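Learn > Your Teeth > Grades 4 to 6 > How a Cavity Forms

Search topics Go Clear

Reading time: 4 min

How a Cavity Forms, and How It Is Filled

Text by Irina Bratu. Checked by Kazue Okabe, dentist. Last checked 8/2/23.

A cavity is a hole in a tooth. It forms slowly, usually over many months. This page explains the steps in order and then explains what a dentist does to repair the hole.

The layers of a tooth

The outside of the part of the tooth you can see is called enamel. Enamel is the hardest material in the human body. It is made mostly of minerals that contain calcium and phosphate. It has no nerves, so it cannot feel anything.

Under the enamel is dentin. Dentin is softer and slightly yellow. It has very small tubes running through it, and those tubes lead toward the center of the tooth.

The center is called the pulp. The pulp holds blood vessels and nerves. When a tooth hurts, the signal comes from the nerves in the pulp.

Step 1: Plaque

Bacteria live in every mouth. They are too small to see without a microscope. Some of them stick to teeth and build a thin layer called plaque. Plaque feels slightly fuzzy when you run your tongue over it. It collects most easily in the grooves of the back teeth, between teeth, and along the gums.

Step 2: Acid

The bacteria in plaque use sugar as food. They also use starch, which is found in bread, crackers and chips, after saliva has started to break it down into sugar. When bacteria use sugar they give off acid.

Acid is measured on the pH scale. A lower number means a stronger acid. Plain water has a pH of 7. Enamel starts to lose minerals when the pH on its surface drops to 5.5 or near it.

Step 3: Losing and gaining minerals

When acid touches enamel, minerals leave the enamel. This is called demineralization. Saliva then weakens the acid and puts minerals back. This is called remineralization. Both happen every day in every mouth.

Snacking many times a day gives saliva less time to do its work. The total amount of sugar matters, and so does how often the teeth meet it.

Step 4: The white spot

If minerals leave faster than they return, a dull white spot can appear on the tooth. The surface is not broken yet. At this stage the spot can sometimes be stopped or repaired with fluoride, which helps enamel take minerals back in.

Step 5: The hole

If the white spot keeps losing minerals, the surface breaks. Now there is a cavity. Enamel cannot grow back over a hole. Once decay reaches the dentin it moves faster, and the tooth may hurt with cold or sweet food. Many cavities do not hurt at all, so dentists look for them with a mirror, a bright light and X-rays.

How a filling is done

1. The dentist may numb the area. The numb feeling wears off later.
2. The decayed part is removed with a drill or a hand tool.
3. The hole is cleaned and dried.
4. Filling material is placed. A common kind is composite, a soft tooth-colored paste.
5. A blue light makes the composite hard.
6. The dentist checks the bite and smooths the top.

Do not chew on your lip or cheek while it is numb. It is possible to bite it without feeling it.

Cleaning between teeth

A toothbrush cleans the outer, inner and chewing surfaces. It does not reach well between teeth that touch. Floss is a thin thread that does. Slide it gently between two teeth, curve it around one tooth, and move it up and down. Then curve it around the other tooth and repeat. Use a clean part of the floss for each gap.

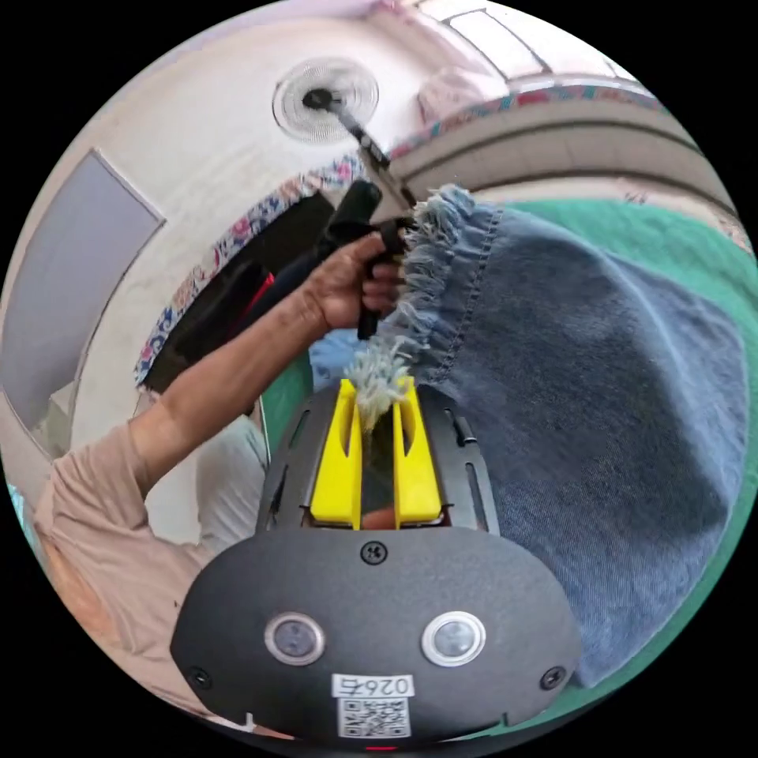
Frayed threads held between two yellow gripper fingers.

Brush twice a day, for two minutes each time, with fluoride toothpaste. Spit out the toothpaste when you finish.

Words to know

Bacteria: living things made of a single cell.
Decay: damage to a tooth caused by acid from bacteria.
Dentin: the layer under the enamel.
Enamel: the hard outer layer.
Fluoride: a mineral that helps protect enamel.
Plaque: a sticky layer of bacteria on teeth.
Pulp: the soft center of the tooth.

Next in this set: Baby Teeth and Adult Teeth, by Roman Pawlak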